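About Andilside

Andilside tests whether machines can do ordinary chores. We are a small independent lab, and our customers are mostly appliance makers, hotel operators and light assembly shops who have been offered a robot and want a second opinion before they sign. We do not build robots or sell them. We write reports.

The lab was set up by Gilles Gaillard and Pierina Bortolotti after several years of commissioning packing lines. The usual question on those jobs was cycle time. The question we get now is different: can one arm, with one pair of fingers, do the small mixed jobs that a person does between the main ones? Clearing a bench, sorting chargers, folding a cloth, putting the lids back on things.

What we test

Our chore list has 348 entries. Of these, 163 are household tasks and the rest come from shop floors. Each entry states a start condition, an end condition and a time limit. A run counts as a pass only if the end condition is met without a person touching anything, including the stop button. We log partial results separately and do not average them into the pass rate.

Objects are bought at retail and are not modified. We do not add markers, paint or grip tape. If a customer's machine needs a fixture to hold the work, the fixture is listed in the report along with the time it took to fit.

Where things stand

Rigid objects with flat, parallel sides are largely solved. Most arms we see will pick up a box-shaped item from an open surface and set it down again within tolerance. Reliability drops when the object is shiny, when it sits close to another object, or when it has to end up facing a certain way.

Cable is still the main problem. It has no fixed shape, it catches on fingers, and it pulls on whatever it is attached to. Our desk-clearing group (power strips, adapters, loose leads) has the lowest pass rate on the list, and customers ask for it more than any other group. Plugging in is harder again - the arm has to line up the pins, push, and know when to stop pushing.

On the shop floor the picture is a little better, mainly due to lighting and fixed bench heights. Kitting and bin loading are workable today with some supervision. Wiring, bagging and anything with fabric are not.
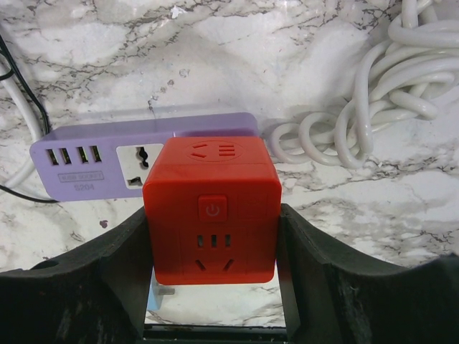 Matěj Kováčik thinks we are too strict about the stop button, and wrote to us that a machine which finishes nine desks and asks for help on the tenth is already useful to a night shift. We have kept the rule. Requests for help are now given their own column in the report, so readers can apply a looser standard if their site allows one.

Reports and contact

A standard evaluation takes three weeks and covers over 1000 runs. Kittipong Chuensuk schedules lab time, and Jarlath Brophy handles questions on method and data. The next revision of the chore list is due in February - suggestions for new entries should include a start condition and an end condition.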